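Re: Is the teal finger-handle mug worth it?

vvanags
Undness wants 555 for the teal mug with the ridged handle. For one mug? I don't buy it.

ots_i
Mine has lasted 4 years. The ridges help your grip.

vvanags
Help how? My hand isn't that shape.

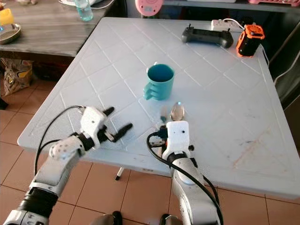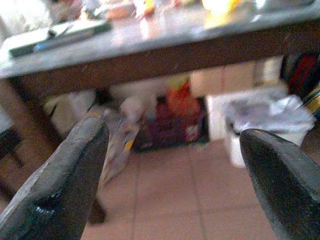 mug table first, then the table with the orange and purple thing under it

uibo
Looks like a plain ceramic mug to me. I'd pay 3.

ots_i
You haven't held one.

uibo
Held the Bornia one in September. Put it back on the shelf.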